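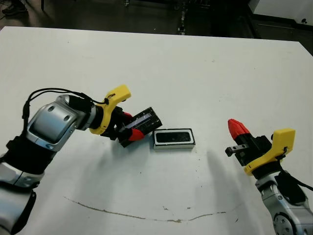

Our club task for the spring was putting a block into its tray with two arms, and it took us from March until last week to get a number we were willing to write down. The rule from the Sullton student competition is simple: one arm picks up the block, the other may hold the tray, and the block has to end up seated with nobody touching the table. The block is black with a silver strip along one long face, and the tray has a silver rim and a black inside, so under our lights the two look much the same to the software. That cost us most of April. The left arm would bring the block over at an angle, still tilted in the gripper, and the program would try to line up with the wrong edge.

What we have now is a score of 87 out of 100. That is 100 tries, all run in one afternoon with no changes to the code between them. The pass mark for the next round is 80, so we are through, with a bit to spare. Most of the misses were the block going in at one end and riding up on the rim at the other. A few were plain drops.

Pak-hei Yu wrote the part that straightens the block before it goes down. His first version did it in the air, over the tray, and it was slow. The second version does it in two moves and gives up if the angle is still bad after that. Giving up counts as a miss, but it saves the rim from getting bent, and we only have one spare tray.

I did the right arm. It has less to do and I spent far too long on it. At first I had it holding the tray from the start, and it kept nudging it a few millimetres as the fingers closed. Now it waits off to the side with the gripper open and only comes in once the block is low. I would like to try leaving it out altogether and see what the score does. Pak-hei thinks it will fall below the pass mark. We have not agreed on when to test this.

Things still to do before the next round:

- Clean the table. There is a long brown mark on it and the vision code sometimes picks it up as an edge.
- Tie the cable on the left arm down properly.
- Write up the settings. At the moment half of them are in Pak-hei's notebook and the rest are in mine.
- Ask Leung if we can have the room for a second afternoon.

The next round is at Wonside and we have to use their table, which is a little lower than ours. I have changed the height in the settings file and will run another short set with it tomorrow.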